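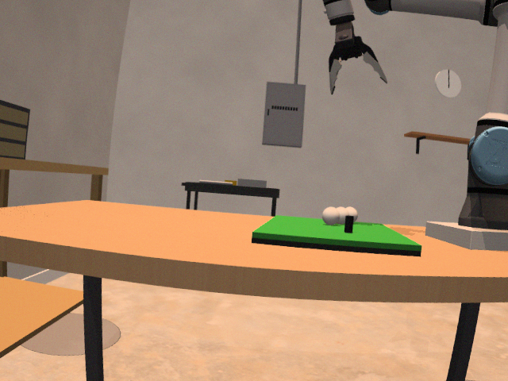 Cillby: a word list of kitchen and market talk

Hi! I'm Wumpini Sowah and I've been collecting the words people use when they cook, shop, haggle and complain about the price of onions. Cillby is where I keep them. It started as a notes file on my phone and got out of hand, so now it has a version number and a README like a grown-up project.

What's in it

entries.csv - the main list, 700 entries, one per line
sayings.csv - 133 longer phrases that didn't fit in a cell nicely
sources.txt - where I heard or read each one, as far as I wrote it down
old/ - my first try, please don't use it, I only keep it for the spelling notes

Every entry has a headword, a plain English meaning, a sentence showing it in use, and a tag for where it belongs (market, stove, table, leftovers). Of the 700, 484 have been checked by a second person. The rest are just me, so treat them the way you'd treat directions from a stranger. The "checked" column says yes or no. If it's blank, I forgot, and you should read that as no.

How I collected them

Mostly by hanging around and listening, then asking if I could write it down. My aunts gave me loads (they argue about half of them, which is why you'll see two meanings on some lines). A good chunk came from a cooking newsletter called Dindinska that a friend used to put out, and she was happy for me to take the words as long as I left her recipes alone. I did.

I don't record who said what. Early on I kept first names in the file and then one person asked me to take hers out, and it felt simpler to take them all out.

Spelling

Oh boy. Lots of these words don't have a settled spelling. I picked one, put it in the headword column, and stuffed the others in "also_spelled" with semicolons between them. If you split that column on commas you'll get a mess, so don't!

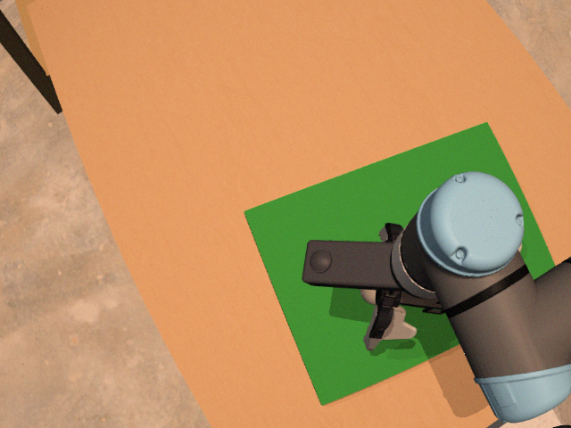

The semicolons were a late change, by the way, and three lines in the stove section still have slashes. I'll get to them. The lines are 88, 89 and 312 if you want to fix your own copy first.

Loading it

It's a plain UTF-8 CSV and opens in any spreadsheet. I clean it up with Botex, a tiny script that lives in the tools folder and does two things: trims stray spaces and yells about duplicate headwords. It won't merge duplicates for you. I tried that once and lost a whole evening of market words.

Things that are wrong or missing

Fish. I barely have any fish words and I know it.
The "leftovers" tag is a grab bag and some of it should be under table.
A few of the sample sentences are stiff, mostly the ones I wrote late at night.

Gautam is the next release, planned for March, and it's mainly fish plus a proper pass over the verbs for stirring. There are so many verbs for stirring.

Using it

Take it, teach with it, print it and stick it on the fridge. Please keep the name Cillby on it somewhere, and if you add words, send me a copy so I can put them in too. Corrections are welcome in the issues page, one word per issue if you can manage it.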